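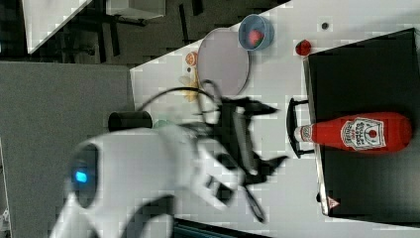
How to carry a tray without losing the ketchup

Quick one, because I get asked this every time we set up for lunch. Flat tray, handles on the ends, bottle of ketchup, bowl, a plate, some fruit. Table to table, or kitchen to yard. Sounds easy. Then the bottle rolls.

What you need

A flat tray with handles you can get your whole hand through. Ours is a black one from Kleinschmidt, but any will do.
A damp dish cloth or a piece of grippy drawer liner. I cut mine from a Trusport roll, 53 cm long, trimmed to fit.
Whatever you're carrying.

Step 1. Clear a landing spot first

Before you load anything. Push plates and bowls to one side of the table so there's a space bigger than the tray. I skip this about once a week and end up standing there with full hands, looking for somewhere to put it down.

Step 2. Wipe the tray

Dry it too. Bare wet tray = slide. Check under the handles, crumbs collect there. If you're using liner, lay it now and press out the bubbles.

Step 3. Bottle goes down flat

I know, everybody stands it up. Fine for a short trip on level floor. For stairs or a back step, lay it on its side. Cap screwed tight -- check it, then check again. Point the neck at a handle, so the bottle lies along the direction you're walking. Tuck a folded napkin against each side so it can't roll off the edge.

Glass bottle, same thing, two napkins.

Step 4. Heavy in the middle

Full bottle of sauce, jug, anything over 400 g goes in the center. Light stuff around it. Bowls with a wide rim are good becuase you can drop the small fruit inside. A strawberry loose on a flat tray will be on the floor by the door.

Step 5. Plates

Empty plates go in a seperate trip, or stacked under the bowl. Don't lean them on the bottle.

Step 6. Lift

Both handles, knees a little bent, elbows in. Look where you're going, not at the ketchup. Slow on the turns.

Step 7. Put it down

One edge first, then lower the rest. Take the heavy thing off before the light things. Stand the bottle up, give it a minute before opening -- the sauce will be sitting in the neck and it comes out fast.

Cleaning up after

Warm water, drop of dish soap, soft sponge. No scrubbing pads on a dark tray, they leave gray marks. I use the Clika soap but only because it was on sale. Liner gets rinsed and hung over the faucet.

Next: stacking bowls that don't match.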